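Wadilell Judicial Appointments Board Opens Public Comment on District Court Vacancies

For immediate release
Oct 11, 2020

WADILELL – The Wadilell Judicial Appointments Board has published the list of candidates for three open seats on the District Court and is inviting written comments from the public. The list has 19 names, chosen from 37 applications received before the deadline.

Two of the seats are in the Masska division and one is in Grullia. The Masska seats became open when two judges retired at the end of the last court term. The Grullia seat is new. It was added under the court staffing plan to deal with a backlog of land and small business cases in that division.

Applicants must have been licensed to practice law for at least ten years and must have no pending disciplinary matters. Applications that arrived without a current certificate of good standing were returned. Applicants whose files were returned may apply again when the next vacancies are announced.

Any resident of the district may comment on a candidate. Comments must be in writing, must be signed, and should say how the writer knows the candidate or the candidate's work. Unsigned comments will not be read. The Board will share the substance of a comment with the candidate before the interview so that the candidate can answer it, but the writer's name and address will be kept back if the writer asks for this.

Comments can be left at the clerk's window in either division or mailed to the Board's office in the Arnardóttir Building. Forms are available at both windows, though a plain letter is also accepted. People who need help filling out the form, or who need it in large print, should ask the clerk on duty.

Interviews will be held in the second-floor hearing room of the Arnardóttir Building and are open to the public. Each interview will last up to one hour. Candidates will be asked about case management, written rulings, and the handling of parties who appear without a lawyer. Board members may also ask about anything raised in the public comments. Seating is limited and will be given in order of arrival. Phones must be switched off, and recording is allowed only with a press pass from the clerk.

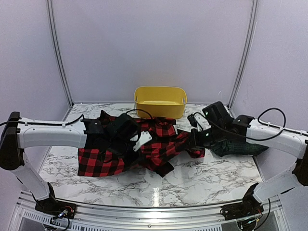
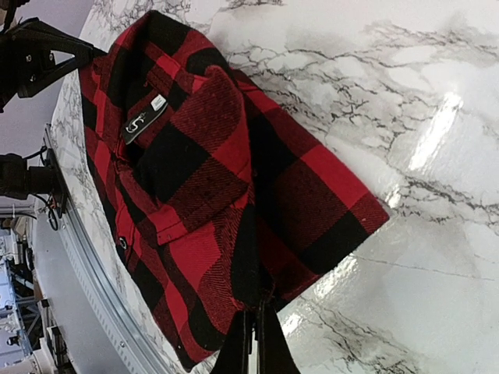
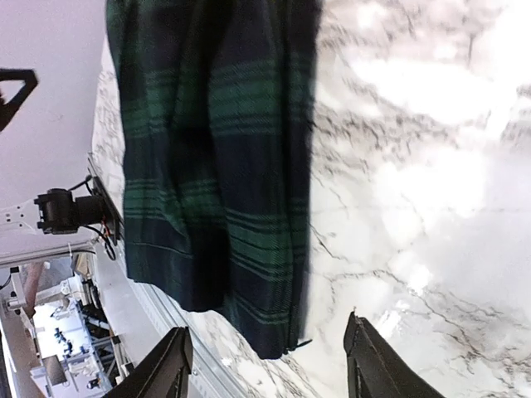
After the interviews, the Board will meet in closed session and send its recommendations to the district council, with a written statement of reasons for each. The council may accept a recommendation or send it back once for further review. The Board expects the new judges to be sworn in by February.

Until then, cases in the Masska division will continue to be heard by visiting judges. Hearing dates already set will not change – parties will get a notice by mail if a case is moved to another courtroom. New filings in Grullia should be made at the usual window.

The full list of candidates is posted outside the clerk's office in both divisions. Copies are free.

Press questions should be sent in writing to the Board's office, Arnardóttir Building, Wadilell.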